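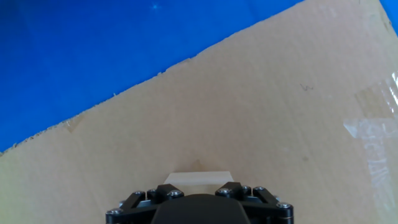 Gripper and block during the block exercise, Willov Block Challenge.

The Willov Block Challenge is a student project and small yearly competition in robot manipulation, run at Potville Technical College. Teams program an arm to pick up a plain block and set it down on a marked spot. Simple on paper. Most first-year teams need the whole term.

History

Started as a lab exercise in the introductory automation class. Became a contest when two sections of the class compared scores and wanted a rematch. Held every March since then. The first rulebook was a single page; the current one runs to 20, mostly on scoring and on what counts as a drop. A beginner division was added later and is now the larger of the two.

Format

Eight teams per round. Each team gets the same arm, the same gripper and a fresh start position for the block, drawn by lot. Teams may write there own control code or train a policy from recorded runs. Both approaches have won.

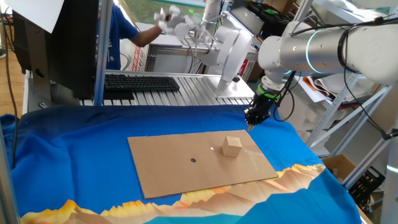 Runs are timed from the start signal until the block is released. A team may restart once without penalty — a second restart costs points. Touching the arm by hand during a scored run ends it. Practice runs don't count, but the logs have to be handed in with the rest.

Scoring

Maximum score is 2000 points, split between placement, time and consistency over repeated runs. Placement counts most. The highest score on record is 438 points short of the maximum, set by a team from the Vasilakis section, and it still stands. Teams that finish level are separated by their slowest run. Lowest one wins.

Equipment

Blocks are cut in the college shop and swapped out when the corners get soft. Work surfaces vary from year to year. Teams are told not to rely on color alone to find the block, as the surface can be close to it in shade. Many do anyway.

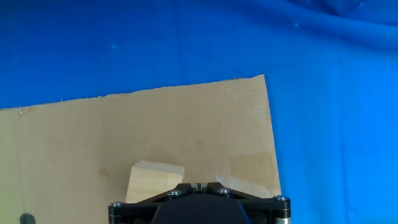
Potville Technical College | Department of Automation | Willov Student Robotics Club

Training data

Teams using learned control record there practice runs and sort them into good, usable and discarded. The club keeps a shared archive called Plustumley, open to all members, with runs from past years. Naming of the files is inconsistent in the older part. Newer entries follow a fixed pattern: team, round, run number. Failed grasps are kept, and labeled as such.
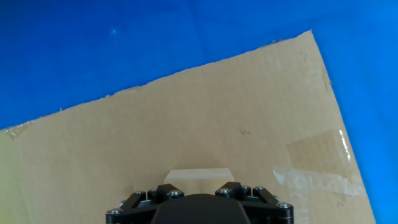
Perception is where most beginner teams lose points. The block has to be found again before every grasp, and a detector tuned on a clean background tends to fail on a used one. Work surfaces carry all sorts of clutter for a camera: clear packing tape with whitish streaks of glare, small pen or pencil scribbles, a ragged cardboard edge. A pale block on tan cardboard gives little contrast to work with. Common fixes are masking by shape, averaging over several views, or ignoring anything too thin to be a block. Glare is harder, and the class notes suggest checking detections from a second angle before closing the gripper.

See also

Robot end effector
Pick and place
Imitation learning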